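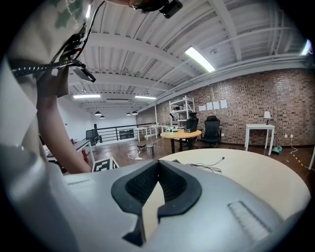
Frequently Asked Questions

Welcome, and thank you for stopping by the Dustix questions page. We are a small shop that cleans, repairs and rebinds area rugs, and over the years the same questions have come across our counter so many times that Pejman Tabrizi, who opened the place and still does most of the fringe work himself, finally sat down and wrote out his answers. The rest of us have added to them since. If yours isn't in here, please call or come by. We like talking about rugs, as you are going to notice.

How often should I have my rug washed?

It depends on where the rug lives. A rug in a front hall with kids and a dog running over it wants a full wash every year or two, while one under a guest bed can happily go five or more. A quick test at home is to fold back a corner with the pile facing up and give the back a few good pats over a sheet of white paper. If a little pile of grit comes out, it's time. Grit is what wears wool down — far more than feet do — and a household vacuum only reaches the top part of it.

Can't I just rent a carpet machine and do it myself?

You can on some synthetic rugs, and we won't be offended! On wool, please don't. Those machines put a lot of water in and take only part of it back out, and a wool rug that stays damp in the middle for several days will start to smell, and the cotton foundation underneath can rot. We see a few of these every spring, and some of them can't be saved. If you have already done it and you're reading this with a wet rug on the floor, hang it over a porch railing or a couple of sawhorses, get a fan on it, and call us in the morning.

What does it cost?

Washing is priced by the square foot, and the rate depends on the fiber, so we need to see the rug before we give you a firm number. Our minimum charge is $60, which covers most small mats and runners. Repairs are quoted separately, in writing, and we don't start until you've said yes. A quote is free, and you are welcome to take it home and think it over.

How long will you have it?

Two to three weeks for a wash, most of the year. June is our busiest month by a long way (everyone rolls up the winter rugs at once), so add another week then. Reweaving takes as long as it takes. We had one Caucasian runner with a chewed end that stayed with us most of a winter, and its owner was very patient about it.

Do you pick up?

Yes. We run the van on Tuesday, and pickup and delivery together are free for orders over $430. Below that there's a small fee, and we'll tell you what it is when you book. Please clear any furniture off the rug before we get there. We're glad to help with a coffee table, but we can't move pianos, aquariums or china cabinets.

My rug is a Bollen or an Aoun. Do those need anything special?

We get asked about both of these a lot. The Bollen rugs we see are mostly tufted, meaning the yarn is held in with a layer of glue and covered over with cloth on the back. They wash up nicely, but older ones can shed a fine powder as the glue dries out, and once that starts the only real fix is a new backing. The Aoun pieces that come in are hand-knotted and quite sturdy, though the deep reds sometimes bleed. We test every color in a corner before any water goes near the rest, and if something runs we'll phone you and talk about it before we go further.

What about pet accidents?

Blot, don't rub. Use plain cool water and a white towel, press hard, and keep moving to a dry part of the towel until nothing more comes up. Skip the vinegar if you aren't sure of your dyes, and skip anything that says "oxy" on wool altogether. Then tell us about it when you drop the rug off, even if it was a long time ago and even if it's a little embarrassing. We've smelled everything. Old urine stains may not come out completely, because the dye itself has changed, but we can nearly always get rid of the odor.

Can you tell me what my rug is worth?

We can tell you what we think it is and where it was likely made, and we enjoy doing it. For insurance or an estate you'll need a certified appraiser, and we keep a short list of people we trust at the counter. Please bring any old receipts or letters you have. A woman brought in her grandfather's Sturnitz sales slip, folded into an envelope with some recipes, and it settled a question about her rug that we'd been going back and forth on all week.

How should I store a rug?

Clean it first — moths love a dirty rug. Roll it, never fold it, with the pile on the inside, and wrap it in cotton sheeting or heavy paper so it can breathe. Plastic traps moisture. Stand it somewhere dry, or better yet lay it flat on a shelf, and unroll it for a look a couple of times a year. If you don't have the room, we rent storage by the month.

Do I really need a pad?

Yes, you really do. A pad keeps the rug from sliding, softens the rub against the floor and makes vacuuming easier. We cut them while you wait, an inch smaller than the rug on every side so the edge lies down nicely. For hardwood we like felt with a natural rubber back. The cheap waffle kind can stick to the finish after a few summers, and scraping it off is no fun at all.

Where do I park?

There are two spaces behind the building, off the alley, and you can ring the bell at the back door if your rug is heavy. We'll come out and carry it in for you. The front door sticks in humid weather, so give it a good push.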